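4. Choosing and setting up a first chore

4.1 Before you start

This section assumes that the arm is bolted down, the emergency stop has been tested and the Drustitz controller starts without a fault (see section 3). It covers the choice of a first job, the layout of the work surface and the trial you should run before leaving the machine to work with a person in the next room.

Read 4.2 even if you already know which job you want. Most of the support calls we get in the first month come from owners who chose a job the machine can't yet do well enough to be worth the trouble.

4.2 What the machine can and cannot do yet

The ratings below come from our own trials at the Flerkville workshop. They apply to software issued up to August 15, 2025 and will be reviewed in September.

Ready for daily use
Picking up single rigid items from a clear, flat surface and putting them in a tray or pot. Moving filled trays between two fixed points. Sorting items of clearly different shape.

Usable with a person nearby
Clearing a desk of mixed stationery. Loading mugs and side plates into a rack. Putting caps back on pens and lids on jars. Expect to step in several times in a session.

Not ready
Folding clothes. Making beds. Anything with loose cable, thin plastic bags or wet cloth. Handling knives. Washing glassware by hand. Threading or fastening small screws.

A job moves from one group to the next when it passes the long trial, which is 400 attempts with 13 failures or fewer. Pen pick-up passed. Desk clearing did not, and the failures were nearly all thin or flat things: a single sheet of paper, a ruler lying flush with the desk, a paper clip.

Note: A person will do any of these jobs faster than the machine. Rima Shboul on our trials bench clears a test desk in less time than the arm needs to find its first item. The machine is worth having where the job is dull, comes round often and does not have to be finished quickly.

4.3 Setting up the pen pick-up job

We recommend this as the first job for both homes and workshops. The items are light, they rarely break and a failed grip does no harm.

1. Clear the surface completely. Wipe it and let it dry.

2. Check the light. Daylight from the side is fine, but direct sun on a shiny desk can hide the edges of a pale item. Draw a blind or move the desk if you see a strong glare patch on the surface.

3. Look over the finger pads. Lift off lint and crumbs with a strip of sticky tape. Do not use solvent. Pads are due for replacement after 3,000 grips, or sooner if the surface has gone smooth.

4. Put one capped pen on the surface, away from the edges. It can lie at any angle.

5. Open the gripper fully from the Jog screen, then bring it down slowly until the fingers are level with the pen. Keep the pen beyond the fingertips at this stage.

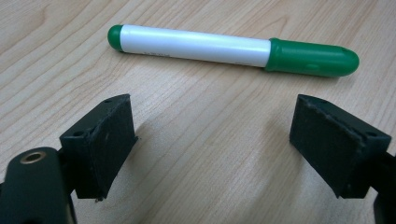 6. Turn the wrist so that the two fingers will close across the barrel and not along its length.

7. Move forward until the barrel is between the pads. Aim for the middle of the pen. A grip too near the cap can pull it off when the arm lifts.

8. Press Close. Start with grip force at 2 and raise it one step at a time until the pen no longer slips.

9. Lift by a hand's width and wait. If the pen swings down at one end, lower it, move the grip towards the heavy end and try again.

10. Move to the pot or tray and press Open. Save the path as Pen 1.

Caution: Keep your own fingers out of the gripper when testing force. At setting 5 and above it will bruise.

Caution: Do not teach this job with an uncapped permanent marker. Ink on the pads will transfer to everything handled afterwards, and it does not come off.

4.4 Running the short trial

Run Pen 1 for 79 attempts, putting the pen down in a fresh position each time. The controller keeps the tally. Stay in the room throughout.

If the result screen shows green, the job may be run with a person in the next room. If it shows amber, check the pads and the light, then repeat the trial. If it shows red, delete the path and teach it again from step 4. Raising the grip force seldom cures a red result. The usual cause is a wrist angle that suits some pen positions and not others.

When the trial is green, repeat it with two pens of different thickness before adding anything else. Round barrels roll when nudged, so leave a gap between them.

4.5 Workshop use

The same steps apply on a bench, with two differences. Fix a raised strip along any edge where items could roll off, and mark the reach of the arm on the floor with tape.

Owners of the older Jidora bench mount should fit the spacer supplied in bag C before teaching any path. Without it the arm sits low and the fingers may touch the bench at the far end of their reach.

Do not use the pen job as a guide to how the machine will manage bolts, drill bits or other metal parts. These are heavier for their size, and oil makes the pads slip. Separate instructions are in section 6.

4.6 If you need help

Send the result file and the path name to Deligiannis support, marked for Dalal Ghanem (homes) or Cletus Mahmoud (workshops). Please say which pads are fitted.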